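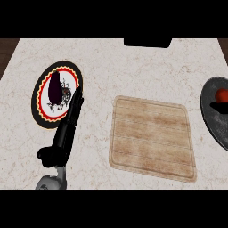 トップ　しくみ　しっぱいのなぞ　あんぜん　おうちの人へ

ロボットの手は、どうしてナスをつかめなかったの？

ロボットアームは、人のうでのように曲がるロボットです。関節（かんせつ）にモーターが入っていて、先には物をはさむ「グリッパー」がついています。

Sitbergの町にあるSandhuロボット工房（こうぼう）では、ロボットアームに台所の仕事を教えています。お皿の上のナスをまな板にうつす、というような仕事です。ロボットアームの名前はJiditierといいます。

去年の8月、Jiditierは練習ではできていた仕事を、本物の台所で失敗しました。グリッパーがナスの横に下りて、お皿のふちをおしてしまったのです。けがをした人はいませんでしたが、お皿が1まいわれました。

このページでは、そのとき何が起きたのかを順番に見ていきます。

■ まず、コンピューターの中で練習する

Jiditierは、いきなり本物の台所で動いたわけではありません。はじめは「シミュレーション」で練習しました。

シミュレーションとは、コンピューターの中に本物ににせた場所を作って、ためしてみることです。工房では、Plirknessというソフトを使っています。大理石もようの台、お皿とナス、木のまな板、トマトの入った灰色のうつわ。どれもコンピューターがかいたもので、さわることはできません。ロボットアームも、コンピューターの中のアームです。

シミュレーションの中なら、アームがお皿にぶつかっても、本物のお皿はわれません。ボタンをおせば最初にもどるので、同じ練習をくり返すことができます。

ナスをうつす仕事は、次のように進みます。

1．カメラの絵を見て、ナスをさがす。
2．ナスまでの道すじを計算する。
3．グリッパーを開いて近づく。
4．ナスをはさんで持ち上げる。
5．まな板の上まで運んで、はなす。

人間ならあっという間に終わることですが、ロボットはこれを一つずつ計算しています。

■ ナスは意外とむずかしい

ナスは丸くふくらんだところと、細くなったところがあります。どこをはさむかで、持ちやすさが変わります。太いところをはさもうとすると、グリッパーの開きが足りないことがあります。細いところをはさむと、反対側が重くて、ぶらんとかたむくことがあります。

つるつる光る皮も、カメラには苦手なものです。光っているところは白っぽくうつるため、ロボットが「ここはナスではない」とまちがえることがあるからです。黒っぽい色のナスが黒いもようの近くにあると、さかい目もわかりにくくなります。

工房の人たちは、失敗の話を聞いて、最初はナスの色をうたがいました。ロボットがナスとお皿のもようをまちがえたのではないか、と考えたのです。

ところが、記録（きろく）を調べると、Jiditierはナスを正しく見つけていました。カメラの絵の中で、ナスの形にそって、きちんと線が引かれていたのです。

では、どうして手が横にずれたのでしょうか。

■ 目のかたむきがちがっていた

原因（げんいん）は、カメラの取りつけ方でした。

シミュレーションのカメラは、台をななめ上から見下ろしています。本物の台所のカメラも、同じ向きに取りつけたはずでした。ところが、測ってみると、本物のほうは横に2度だけ向きがずれていました。そうじのときにカメラの台にふれて、ねじが少し動いたようです。

2度というのは、とても小さな角度です。直角が90度ですから、それとくらべると、ほんのわずかです。見ただけではまず気がつきません。

けれども、角度のずれは、遠くへ行くほど大きなずれになります。

家でもたしかめられます。紙のはしに点をうって、そこからまっすぐな線を引いてください。次に、同じ点から、ほんの少しだけ向きを変えてもう1本引きます。点の近くでは2本の線はほとんどくっついています。線をのばしていくと、間がだんだん広がっていきます。

カメラからナスまでの間でも、同じことが起きました。ナスのところまで行くと、ずれは大人の指の太さより大きくなっていました。グリッパーは、計算どおりの場所に正しく下りました。その計算した場所が、本当のナスの場所とちがっていたのです。

■ どうして、すぐに止まらなかったの？

Jiditierには、何かにぶつかったら止まるしくみがあります。モーターにかかる力をはかっていて、力が急に大きくなると止まります。

このときも、しくみは動きました。しかし、止まるまでに、グリッパーはお皿のふちをおしていました。お皿は台の上をすべり、はしから落ちました。

お皿がすべったことも、止まるのがおそくなった理由の一つです。かべのように動かないものにぶつかると、力はすぐに大きくなります。すべるものをおしたときは、力があまり大きくなりません。そのためロボットは、「まだぶつかっていない」と考えて、少しの間おしつづけたのです。

台所には、すべるものがたくさんあります。工房の人たちは、力の大きさだけで決めるやり方では足りないと考えました。

■ どこを直したか

まず、カメラを取りつけ直し、ねじが動かないように金具を足しました。

次に、仕事を始める前の「目の検査（けんさ）」をふやしました。台の決まったところに白黒のしるしを置き、Jiditierに、しるしの真上まで手を動かしてもらいます。手がしるしからずれていたら、その日の仕事は始めません。このように、目と手の位置を合わせることを「キャリブレーション」といいます。長い言葉ですが、ロボットを使う人は毎日のように口にします。

動き方も変えました。前は、ナスのところまで同じ速さで下りていました。今は、お皿の手前で一度止まり、カメラでもう一度ナスを見てから、ゆっくり下ります。グリッパーとナスの位置が合わないときは、上にもどってやり直します。

シミュレーションの練習も変わりました。前は、カメラがいつも同じ向きでした。今のPlirknessの練習では、カメラの向きを毎回少しずつ変えています。ナスの場所や、部屋の明るさも変えます。少しちがう見え方になれておくための練習です。

直したあと、工房では本物の台所で16回ためしました。ナスをまな板にうつせたのは、そのうち14回です。のこりの2回は、手前で止まったときに位置が合わず、やり直しても合わなかったので、自分で仕事をやめました。お皿には一度もぶつかりませんでした。

工房では、この2回を「安全な失敗」として記録しています。ナスは運べなくても、まわりの物をこわさずに止まれたからです。どうして位置が合わなかったのかは、まだ調べているところです。

■ ロボットアームを見るときの約束

科学館や学校で、動くロボットアームを見ることがあるかもしれません。次のことを守ってください。

・ゆかの線やさくより中に入らない。
・止まっていても、手を出さない。次の動きを計算しているだけのことがあります。
・落とした物がアームの近くにころがっても、自分で取りに行かない。係の人に言います。
・長いかみの毛や、ひものついた服は、まとめておく。
・赤い非常停止（ひじょうていし）ボタンがどこにあるか、係の人に聞いておく。遊びでおしてはいけません。あぶないときには、まよわずおしてもらいましょう。

■ ことばのまとめ

グリッパー……ロボットアームの先にある、物をはさむところ。
シミュレーション……コンピューターの中で、本物ににせてためすこと。
キャリブレーション……カメラやうでの位置を測って、正しく合わせること。
非常停止……あぶないときに、機械をすぐに止めること。

■ やってみよう

つくえの上に消しゴムを置きます。かた目をつぶり、うでをのばして、上から指1本で消しゴムの真ん中をさわってみましょう。次に、両目を開けて同じことをします。どちらがさわりやすいでしょうか。5回ずつやって、ノートに書いておくと、くらべやすくなります。われるものやとがったものは、先にかたづけてから始めてください。

シェア 16　コメント 2

お問い合わせ ｜ © Sandhuロボット工房 ｜ 更新日 2026/7/23 ｜ ページの先頭へもどる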